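From: Maarja Dzene
To: Hallow church buildings list
October 7, 2020

Remo Grasso wrote:
> Is the blocked arch in the north aisle at Negri older than the tower?

I think so, and I'm thrilled you asked! The tower plinth cuts straight across its outer moulding – I checked in July. The capitals have the same grey colour as those at Dovholm.

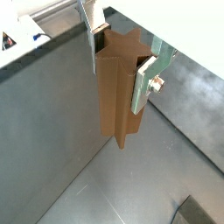
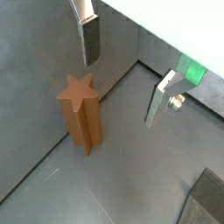
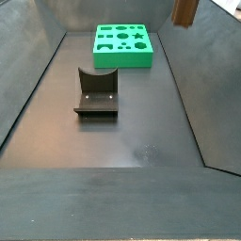

Maarja

Comments

Saulius Lūse: Wonderful, I'd always favoured a later arch.

Arturo Bellini: Has anyone measured the piers?

Contact the list owner | © Hallow list | Back to top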